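Dreseo Returns & Recycling: Table Robots FAQ

For floor staff, Saturday crew and anyone covering a shift. Put together by Shirley Hawthorne from the questions in the box by the time clock, plus a few shouted at me in the parking lot. Will update when I get a minute.

What is going in, and where?

Five arms, one per sorting table, on the container side. They're Urnico arms running the Deria software. Nothing changes on the glass line or in the cage area in this round.

Start date?

March. Tables 1 and 2 first, the rest when those two behave. No, I don't have a day. When I have a day it goes on the whiteboard.

Am I losing my job?

No layoffs tied to this. That's in writing, signed, copy in the break room. What does change is the job itself. Less standing and picking, more watching, clearing and fixing. Two open spots on nights are not being refilled, and you should know that too. Anyone who tells you nothing changes hasn't read the plan.

What about my hours?

Same hours through summer. After that the schedule gets looked at again, with Behrouz Hosseinzadeh sitting in for the floor. Go to him with your worries, he writes them down and brings the list.

Do I get paid more for learning it?

Table leads get a step up once they're signed off on the arm. Everyone else gets the training paid at regular rate, including if it falls on your day off. We asked for more. Still asking.

How long is the training?

Seven hours, split over two shifts. Solène Hervieu runs it. First part is stop buttons, gates, what to do when it freezes. Second part is hands-on with real returns, sticky ones included. Bring gloves.

What does the arm do all day?

Picks up one container, turns it, reads what it can, drops it in a chute. Picks up the next one. It looks through a small camera down by the gripper, so it sees things from very close and mostly not the way you'd see them standing there. Cans on their side are the bulk of it.
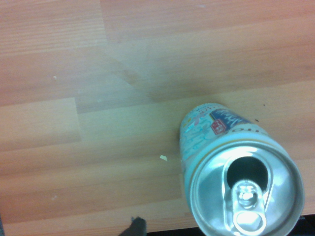
Wrist camera view: opened can on its side, fingertip at the bottom.

Why does it get stuck on cans?

Few reasons. Shiny lids throw light back and it can lose the rim. Labels are often upside down or too blurry to read, in which case it goes by shape and size. And cans like to end up near the edge of the table, where the arm is set to go slow so it doesn't push them off. Slow is fine. Leave it be. If it has tried the same can three times the light goes amber and that's your cue.

What do I do on amber?

Press hold. Wait for the click. Move the can toward the middle with the stick, not your hand. Release hold. If it goes amber again on the same can, take the can out and put it in the hand bin. Don't stand there arguing with it.

And red?

Stop button, step back, call the lead. Do not open the gate. Do not reach over the gate either, Solène has seen people do it at other sites.

Can I just grab it real quick while the arm is at the chute?

No.

Do open cans count? Some still have stuff in them.

Open is fine, nearly all of them are open. Full or half full is a different story, those should be caught at intake before they get to the table. If one leaks, hold, wipe, release. A puddle confuses the camera worse than almost anything.

Do we have to keep the tabletops spotless?

Not spotless. Small flakes and specks are OK, it ignores them. Wipe at the start of shift and at break. Big torn labels, straws, caps, get those off. Don't use the green spray, it leaves a haze. The plain stuff in the white bucket.

Is the camera filming me?

It points at the table. Hands and sleeves do get in there sometimes if you lean in on hold. Clips are kept 40 days and then wiped. They're for sorting out misses and they can't be used for discipline or for timing your breaks. That took a while to get agreed so please report it if a supervisor ever brings up a clip with you. Straight to Behrouz.

Is there a quota now?

There's a number for the machine, not for you. On the trial table the best shift was 2,761 containers and that went up on the board, and a couple people took it as a target. It isn't. Your check-in sheet has ambers cleared, reds called, bins swapped. No speed on there.

My wrists are shot. Does this help?

Should do. Wrist and shoulder complaints are a big part of why the floor didn't fight this harder. If you're on light duty you can ask for a table lead slot early, talk to Despina Kadrić in the office. She has the form. The form is two pages, sorry.

I heard Hassanpour did this and it was a mess.

The Hassanpour depot put all theirs in at once over a weekend with hardly any training. A few of us drove over and talked to the crew there. Main things they told us: get the stick tools before the arms come, don't let one person cover four tables, and have somebody on site who can fix a gripper. First two are done. Third one is Esmaeil Kordestani, he's on days. Nights is not sorted yet, we know.

How many tables does one person watch?

Two. If you're asked to take a third, even over a break, say no and call the lead. Written into the plan.

The gripper tips look chewed up. Normal?

They wear. Esmaeil swaps them. If a tip is loose or hanging, thats a red, don't run it. Worn but tight is fine till end of shift, put it in the log.

Who do I call at night?

For now the lead's phone, number is on the gate. If no answer in ten mintues, stop button, sort by hand, write it in the log. You won't be in trouble for stopping a table.

Is the Saturday crew getting trained too?

Yes. Separate sessions, mornings, coffee provided. Sign up sheet is next to the lockers, and please print your name so I can read it.

My question isn't on here.

Box by the time clock. Or find me.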